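Shop Floor Talk > Automation > Kitting arm going in, what happened to your people?

kodis_nights
Posted Fri 21 December
OK so quick one before shift. We do small parts kitting at Grarkonmont, 21 of us across both shifts. Management is putting in an arm for the sort and tray work. Been told no one loses hours. Been told that before. Anybody been through it? What changed day to day, not the brochure version. Layout sim is what we got shown at the meeting, looking for comments on that too.

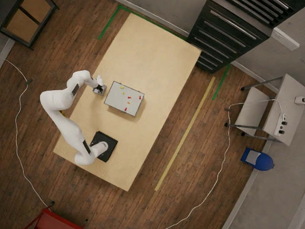 3 min read

Arm bolts on one end of the table, gripper works the little square container, tray with the red, yellow and orange pieces right next to it. Tape on the floor around the table. Supposedly we stay outside the tape when its moving. Lizelle Matlala from planning ran the meeting and she was decent about questions, but she couldn't say who clears a jam on nights.

bheki_n
We went through this at Fourie two years back. Hours stayed. Job didn't. I used to sort all day and talk to whoever was across the table. Now I load, I watch, I clear faults, I fill in the fault sheet. Less sore in the wrists, I'll give it that. A lot more bored.
Get the jam question in writing. Ours was "operator clears" and then the first time someone did it they got a talking to.

trayqueen
Disagree on bored. I like mine. Eight hours of picking out tiny pieces under a lamp was boring, this is a walk in the park. I run two cells now and do the changeovers myself. Pay grade went up one step but only becuase we asked for it. Ask.

bheki_n
Good for you, we asked and got a jacket.

Thabiso M
Maintenance side here. Look at the elbow in that picture, it hangs way out past the table edge over the floor. So where do people walk? If your aisle is on that side you want to know the full reach before anyone moves in, every program, not just the one they demo. Tape isn't a guard. Tape is tape.
Also there's a white cable snaking down the floor on that side. I'd want that in a cover or up overhead before go live.

kodis_nights
Didn't even clock the cable. There's one on the other side too, off the power strip on the cart. Will raise both.

old_setter
You're all picking at a computer drawing. Sims are never the finished cell. They drop in whatever models they have. I've seen 2000 hours of planning go into a layout and the first thing the fitters did was turn the table round.

Thabiso M
Cheaper to turn it round in the drawing. That's the whole point of showing people early.

old_setter
If they listen. Ours didn't.

kodis_nights
Got a second picture off Lizelle at break. Same cell. 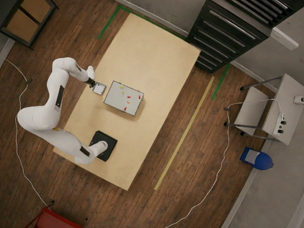
Reading time: 2 minutes

Fingers are at the corner of the small container in this one. Zanele Msimang (steward on days) asked if people still get to sort by hand when its down or if we just stand there. No answer yet. That's my real worry tbh. Half of us are fast because we do it every day. Stop doing it for six months and see how fast you are.

trayqueen
This is the one thing I'd fight for. We do a hand shift every second week, was our idea, and when the cell went down in September we still shipped. The line next door couldn't. They sat.

czn_ergonomics
Something no one's mentioned — tray height. If people are loading that tray all shift, reaching in over the table, you've swapped sore wrists for a sore back. Which side do you load from? The black drawer cabinet is up at the far end. If the parts live in there thats a walk and a bend every refill. At Zullon they had 200 refills a shift on one cell and never planned for a single one.

kodis_nights
No idea where parts will live. Good one. Adding it.

bheki_n
Who's on the fault sheet? Name or badge number? Ours had names and it turned into a league table within a month. Guy who reported most faults got treated like he caused them. So people quit reporting. Then the arm looks great on paper.

old_setter
Seen that exact thing. Agree with Bheki for once.

trayqueen
Ours is by cell, no names. Works fine.

Thabiso M
Need somebody trained on each shift, minimum. Not one guy on days with his phone on. Nights always gets forgotten.

kodis_nights
Story of my life. OK list so far: jams in writing, walkway and full reach, both cables, hand sorting kept up, parts location, fault sheet no names, trained person on nights, pay grade. Charmaine Ntuli is taking it in with Zanele at the next meeting. Got to run, horn's gone.

bheki_n
Ask about the jacket too.

czn_ergonomics
Post what they say about the refills pls, I'm collecting these.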